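2021-05-08

I spent most of yesterday at the open day at Clandale, and I said I would write it up for the people who couldn't make the drive. I took notes on my phone and a lot of them don't make sense now, so this is what I can put back together.

Clandale is a small shop outside Undutville that works on taking old office computers apart with robot arms. They have been at it for a while but this was the first time they let the public in. You had to sign up in December, when they posted the notice, and they capped it at 90 people. I got in on the second list. Parking was behind the building, on gravel, and there was coffee by the door.

Kaja Dzene gave the opening talk. She kept it short. Her point was that most office machines get replaced long before every part in them is worn out, and that the slow part of getting anything back out of them is the handwork. A person with a screwdriver can strip a desktop pretty fast, but it's dull work and people don't stay in the job. The shop wants an arm to do the fiddly steps in the middle: memory out, processor out, each part set down in a known spot so the next station can find it. The project is called Voicu. I asked where the name came from and got a shrug.

After that we split into groups. Mine went with Karim Amrani, who talked us through the bench. He spent a good ten minutes on fixtures, which I didn't expect to enjoy but did. They print their own holders and change them a lot. He said they were on version 576 of one plate, if you count every file they ever saved, and that only 5 of those ever got used for a full week. The problem is always the same. A part has to be easy to put in, and it also has to stay where you put it when the gripper lets go.

Some other things from my notes:

- The memory latches give them more trouble than the memory itself. If one end lets go and the other doesn't, the stick comes up crooked and the arm has to back off and try again.
- Old thermal paste is a nuisance. It can hold a processor to the cooler, so the cooler comes off with a twist and not a straight pull.
- Cables are the worst. Karim said he would gladly trade every other problem for a case with no cables in it.
- They go slowly on purpose around the socket. The contacts in there bend if you look at them wrong, and a board with bent contacts goes in a different bin.

We stood behind a line of tape for the demonstration. I won't pretend it was exciting to watch for the whole stretch. There is a lot of waiting while the arm lines itself up, then a small move, then more waiting. A boy near me asked his father if it was broken. But when you watch the fingers come down between all those cards and wires, you do start to hold your breath a little — there isn't much room in there.

I asked Karim what happens when the arm drops something inside the case. He said somebody reaches in and picks it up, same as at home.

The tour ended with questions. Somebody wanted to know about laptops, and the answer was no, not yet, too much glue. Somebody else asked about jobs. Kaja said the shop had hired two people this year and she would rather talk about that in person than give a quick answer, and she did stay and talk to him afterward.

Pictures from the bench:

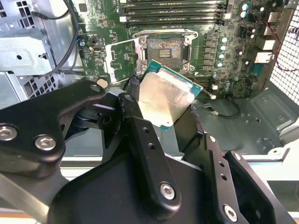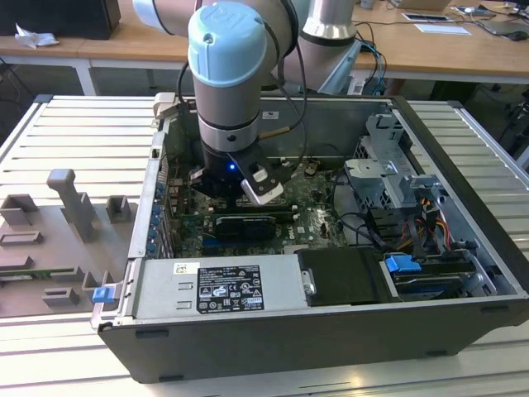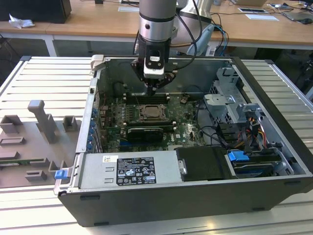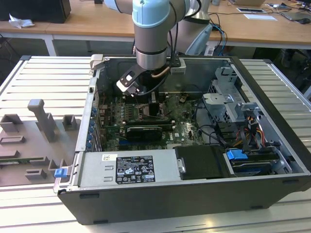 Octavian Marinescu wrote to me after reading a draft of this and said I was too easy on them about speed. He went to a similar day at Kustatlow and came home thinking a person at the next table would have finished the whole pile by lunch. He does agree about the latches, and he wants to know if they ever tried pushing both ends at the same time with a second tool. I didn't think to ask. I have Karim's email and I'll send him the question this week.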